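Parking Airplanes on Grass
Speaker notes, Benjamín Echeverría
Vonport Flying Club, winter evening talks

Wait for the coffee line to die down. It won't. Start anyway.

Opening

Thank them for coming out in February to hear about parking. Mention that last year's speaker had flown across an ocean and brought slides of icebergs. I have walked across a hayfield in a yellow vest, many times.

Ask who has marshaled at a fly-in. Then ask who has ignored a marshaler at a fly-in. Expect the same hands.

The field

Drandar is a 738-meter grass strip with a hump in the middle, so from either end you can see half the runway and have to trust the rest. Parking is along the south side. It looks flat. Push a Cessna across it by hand and you will find every place where it isn't.

The wet corner by the Núñez fence: we rope it off every year, and every year a pilot asks whether the rope is for him. It is for him.

Capacity. We plan for 40 airplanes. On a good morning we have had 70 call ahead, and the ones who call ahead are the polite ones. Pause here. Let the organizers in the room look at their shoes.

Arrivals

They all come at ten. The poster says nine to four, and they all come at ten, having each worked out that everyone else would come at nine.

Hand signals. Demonstrate stop, come ahead, turn left. Do NOT demonstrate "cut engine" with the microphone in that hand (see last year, the water glass).

One marshaler per airplane. If two people wave, the pilot picks the one who is wrong. Stand where he can see you, and remember that in a tailwheel airplane he can't see anything ahead except his own cowling. He will be weaving. He is not drunk, he is looking for you.

Props. Slow down for this part, no jokes. Stay out of the arc, even when it's stopped. Keep families behind the line until every engine in that row is quiet. Dogs on leashes, and the leash held by a person.

Fuel

The Fulora pump takes cards when it feels like it. Have a paper log and a pencil. A pen will stop working in the cold or walk off in somebody's flight suit.

Departures

They all leave at three, for reasons of weather, dinner or spouse. The airplane that needs to go first is always at the back. Ask for departure times on arrival and write them on tape on the prop tip cover, not on your hand. I have washed my hands and lost an entire afternoon.

Last slide, leave it up for questions 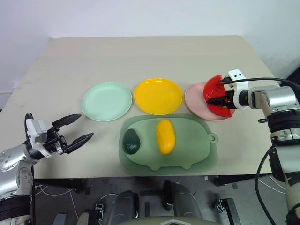
Row spacing is where most of the arguments start, so finish on it. Plan the row by wingspan and leave a gap you could walk through with your arms out. Mint, yellow and pink plates are three airplanes parked in a row. The watermelon slice lying across the pink one is the motor glider that arrived late and said he'd fit. The pig goes in front of all of them, and the pig is the fuel truck. Ask the room who can leave first, then take questions until the coffee runs out.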